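Software Engineer, Robot Control and Perception
Kedside – Manipulation Software Team
Full time, on site with two remote days a week

Kedside writes the software that lets small robot arms pick up, move and put down everyday objects. We do not build arms. Our customers already have them, and they come to us when the code that shipped with the hardware stops being enough. Our main product, Gruvora, is a runtime that takes camera input, plans a short motion and sends joint commands at a steady rate. We are hiring one engineer to work on the parts between the wrist camera and the controller.

What you will work on

Most of the job is in two areas. The first is pose estimation for small objects seen at close range, where the fingers fill much of the view and shadows from the gripper fall across the work surface. The second is the timing of the control loop. Gruvora runs its planner at 20 Hz and its controller at a higher rate, and the handoff between them still drops commands when the planner overruns its 40 ms limit. You would own that problem from the first week.

You will also spend time on Nukemum, our internal tool for replaying recorded runs. It lines up video, joint states and planner output on one timeline. It is useful and it is slow, and the export code needs a rewrite.

What we are looking for

– Solid C++ and Python, with code you can show or talk through in detail
– Experience with at least one real robot arm, at work, in school or on your own
– Working knowledge of camera calibration, including hand-eye calibration
– Comfort reading logs for a long time before changing anything
– Clear written English, as design notes are reviewed in writing

Experience with motion planning libraries or real-time Linux is helpful. A degree is not required.

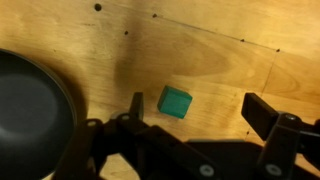 Wrist camera view with the gripper open and a green cube between the fingers.

Where and how

The office and lab are in the Jabłońska building, on the second floor. Engineers test their own changes on hardware, so expect to be in the lab most days you are on site. There is no on-call rotation. Travel to customer sites is rare and agreed in advance.

How to apply

Send a resume and a one-page note on a bug you found in a robot or vision system – what you saw first, what you checked and what the cause was. Applications close on Sunday, May 12, 2024. The process is a phone call, a paid half-day task on recorded data and a visit to the lab. We reply to every application, including the ones we turn down.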